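Petel is a two-armed tabletop robot offered on lease by Indwood, a supplier of automation equipment based in Drenville. It is sold to schools, testing laboratories and small workshops as a complete service, covering delivery, setup and operator training. A version without hands, the Buchanan, was listed for a short time and later withdrawn.

Design and service

The robot has a rounded gray torso and two silver arms, each ending in a hand with jointed fingers. It works at an ordinary table, and Indwood recommends a plain, light-colored top. The standard lease runs for 22 months and includes 4 service visits. Customers receive a library of 40 practice tasks, most of them using common household items — plates, cups, small boxes — and may record tasks of their own.

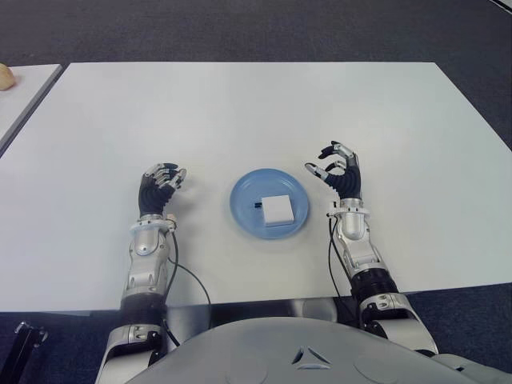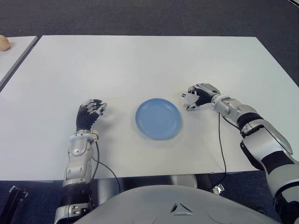
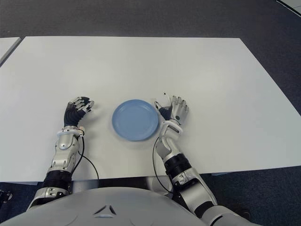
Petel at a white table, with a round blue plate between its hands.

Horácio Calado wrote that the training was the strongest part of the lease, and that his staff were recording their own tasks within the first month. He objected to the limit of 200 operating hours between service visits, which he considered too low for a workshop running two shifts, and asked that replacement fingertips be included in the price.

Indwood revised its terms the following December. Fingertips are now supplied with each service visit, while the limit on hours remains in place for all customers outside Drenville.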